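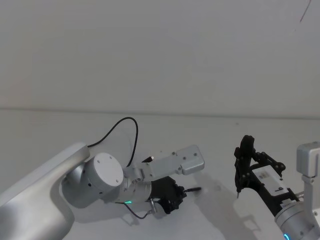 Progress report to the Brendard fund, second period
April 4, 2019

Project: Dendlow (learning two-arm handling from recorded demonstrations)

You asked for a short report and a plain answer on whether the Fastis method does what its authors claim. The short answer is that I don't think we can say yes yet, and I would be uneasy if the numbers below were quoted without the paragraphs that follow them.

## What was done

We recorded 1,521 demonstrations on the two-arm cell. After removing runs with missing joint data, dropped video or an operator who stopped partway, 1,115 were left for training. That is a bigger loss than we planned for. Most of it comes from one fault in the logging software, now fixed, but the early recordings can't be repaired and we are not going to pretend they can.

The policy was trained on the kept set with the Fastis settings unchanged. We then ran the same training with our own much simpler baseline, which copies the nearest recorded motion and does nothing clever at all.

## What we found

On handover tasks the Fastis policy beat the baseline. On placing tasks the two were too close to call. The gap on handovers also shrank when we changed the start pose of the arms, and this bothers me more than the placing result. A method that has learned the task should not care much where the arms begin.

There are at least two dull explanations. The operators nearly always started from the same pose, so the policy may have learned a path through space and little else. The scoring was also done by people who knew which policy was running. I asked for blind scoring at the outset and we dropped it to save time. I now think that was a mistake, and the handover figures should be treated as provisional until it is put right.

## Hardware and calibration

Both arms are in service. The cables on the arms are still routed in open loops, and I would like them tied down before the next round, as a cable that pulls on a wrist will show up in the force readings and be blamed on the policy. Calibration between the arms drifts over a session by an amount we haven't properly measured. The Enache routine is supposed to correct for it. I have seen no evidence either way, and the supplier's own test used a single arm.

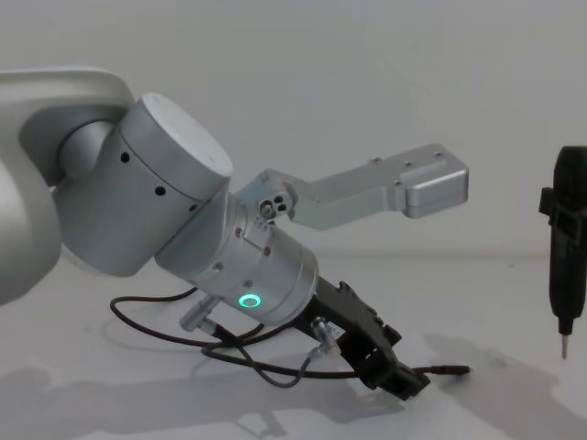

## Plan for the next period

- Repeat the handover trials with blind scoring and start poses drawn at random.
- Measure the drift at the beginning and end of 12 sessions, with and without the Enache routine.
- Retrain on half the kept set. If the result barely moves, we have been paying for recordings we don't need.
- Hold off on new tasks until the first item is finished.

## Spending and requests

Spending is within the agreed budget. The extra operator hours came out of the travel line, which we had hardly touched. I am not asking for more money. I am asking that the public summary planned for April be delayed, or that the handover claim be taken out of it. The draft I was sent says the method "generalizes to new conditions." We tested one new condition and it did worse there.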